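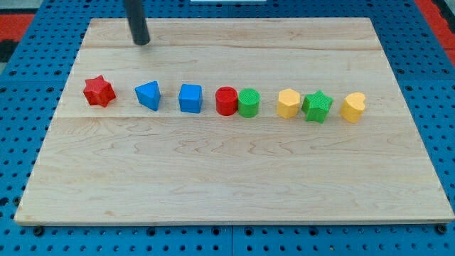
Shape blocks in a row on a pale wooden board.

Zundell Family History Record Box

The Zundell box is for keeping family papers, letters and small photographs together in one place. It holds up to 445 loose sheets and comes with 28 card dividers, so you can file by person, by household or by decade. Blank tabs are supplied. Write on them in pencil if you think the order may change.

All the card is acid-free. The lid lifts right off, and the base has a metal-edged finger hole at one end for pulling it from a shelf.

Size: 41 cm long, A4 width
Colours: grey, dark green
Dividers: 28, with blank tabs
Also in the box: one pad of Vatitz family group sheets, 67 pages

The group sheets have room for two parents and up to nine children, with a column for where each fact came from – parish register, census, gravestone, a relative's memory. Refill pads are sold separately.

Bangera photo sleeves fit this box. Gremia sleeves are slightly too tall and stop the lid closing.

Keep the box out of lofts and garages. Take out paper clips, pins and rubber bands before filing.

The green box is out of stock until November. Grey can be ordered now.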